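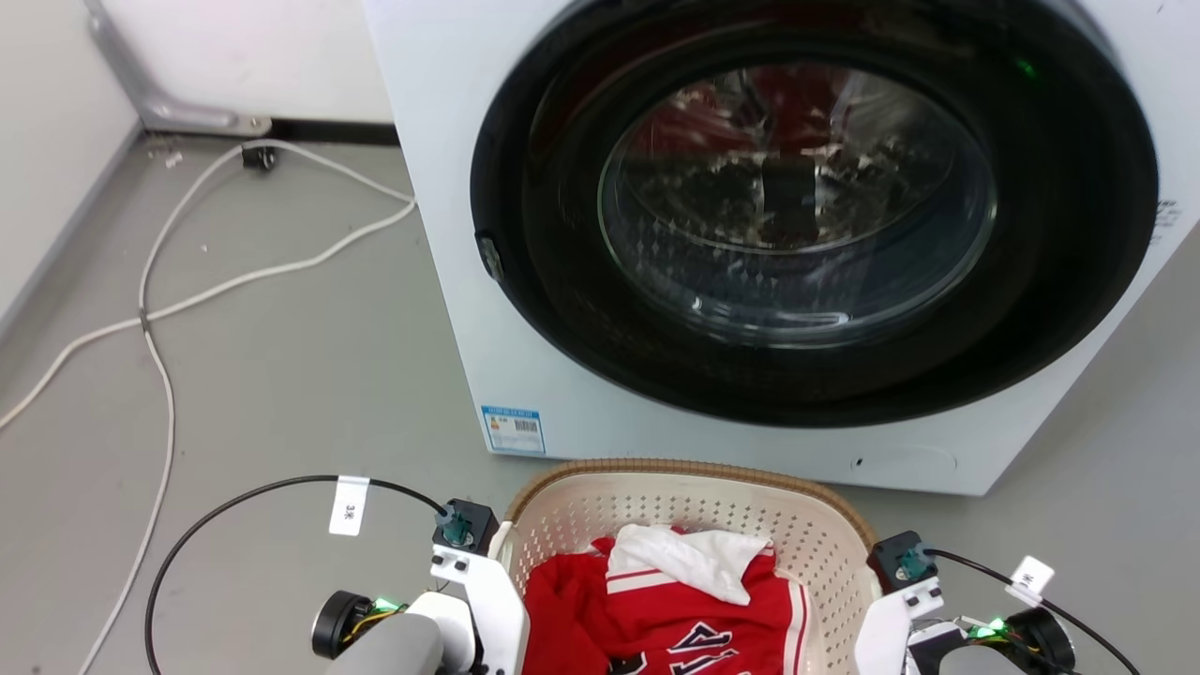 Skallatura FAQ

Last updated May 2019

I get asked the same things over and over, by email and at meetups, so I've put my answers in one place. Skallatura is the planning and control software I look after with Ehab Badawi. It takes "get the washing out of the basket and into the machine" and turns it into joint commands for two arms. If your question isn't on the page, write to me and I'll probably add it. – Yao-tsung Wan

What does Skallatura do, in one go?

It sits between the cameras and the motors. Pictures come in, a model of the room gets built, a planner picks the next move, and a controller carries it out while checking that the world still looks the way the planner thought it did. If it doesn't, we throw the plan away and make another one. We throw away a LOT of plans.

Why laundry?

Cloth is horrible! A mug has a shape and keeps it. A football shirt in a basket has whatever shape it fancies, and the moment you tug one corner it has a new one. I used to work on picking boxes and I was getting bored, so I went and found the thing that made our old planner fall over every single time. Still my favourite task by miles.

Do you model the cloth?

No. We tried, for most of a winter, and the simulated shirt was lovely and slow and wrong. What we do now is look for good places to grab (a fold, a ridge, a bit sticking up above its neighbours), score them, take the best one, and look again after the lift. The scorer was trained on 2768 labelled grasps, nearly all of them labelled by Ehab, who would like you to know that.

How does it tell one garment from the next?

Mostly by colour and edges, and it's easy when the basket is kind to you. A white cloth lying on a red top is about as easy as it gets: the boundary is strong, the white piece is on top, so it goes first. Even then there are traps. Big white lettering on a red shirt looks an awful lot like a second bit of white cloth, and an early version used to try to pick the letters up. The fix was to ask for a height step as well as a colour step before calling something a separate item. Two dark socks together will still fool it, sorry.

Does the round door cause trouble?

Yes, in two ways. The glass reflects, so the room turns up inside the drum as patches of light and dark, and if there's something bright about you get a smear of that too. Depth readings through the glass are rubbish, so the perception module masks out everything inside the door circle until it believes the door is open. The second problem is the metal drum with all its little holes, which is shiny in its own right. We don't try to map the drum at all. We fit a circle to the dark rim, work out the drum's axis from that, and treat the inside as a tube of known depth.

You have to type that depth in yourself, by the way. It's in the appliance file, in millimetres, and the default is 300. Please check it against your own machine before the first run.

Which bit of the washing machine do you use to line things up?

The door rim, and nothing else. People suggest the energy label because it has nice crisp printing and a barcode, and I did try it, but stickers get peeled off and no two makes put them in the same spot. The rim is big, round and usually a different colour from the front panel. A little light on the rim is a bonus if your machine has one, as it helps sort out which way up the circle is, but we don't rely on it.

What about cables on the floor?

Ah. We treat them as keep-out zones. Thin white leads wandering across a grey floor do show up well enough in the colour picture, but in depth they're as good as flat, so the planner would happily have put a basket down on one. There's now a small line finder that runs on the floor area only and fattens whatever it finds by 46 millimetres on each side. It will sometimes fatten a skirting board as well. That costs you nothing but a bit of floor along the wall.

Can it move the basket?

It can nudge it closer and it can lift it by two sides. The two-handed lift uses a separate controller, which keeps the distance between the grippers fixed and lets everything else give a little. Plastic baskets flex more than you'd think. If yours has holes in the sides, turn on "perforated" in the object file, otherwise the surface fitter sees the holes as noise and shrinks the basket.

My arms keep stopping halfway. What's wrong?

Nine times out of ten it's the self-collision check. Both grippers hang in view of the head camera, and if your calibration is off, the software decides that part of your own gripper is an obstacle and quite sensibly refuses to hit it. Run the Plovano calibration tool again, with the cables attached exactly as you'll use them. Loops of servo cable, tags and all, need to be inside the body mask. Tick "include trailing cable" and redo the sweep.

If it still stops, send me the log. The whole log, please, even if it's long!

How many times will it retry a grasp?

Up to 3 on the same spot, then it picks somewhere else. You can change that in the settings, but I wouldn't go much higher. It just ends up stirring the basket.

What's the difference between Pagano and Drorska?

Pagano is the planner and Drorska is the viewer, where you can scrub back through a run and see what the planner believed at each step. You can run Pagano without Drorska. I never do. Half of my bugs are ones I'd have sworn weren't there until I watched the playback.

Did the January release break my old appliance files?

It did if they were written before we renamed the door fields. There's a converter in the tools folder. Ehab wrote it, it's good, but it drops comments, so keep a copy.

Can it press the start button?

Not yet. It finds the panel on some machines and not on others, and I don't want a gripper poking hopefully at a control it has guessed at. For now, you load with Skallatura and press start with your finger.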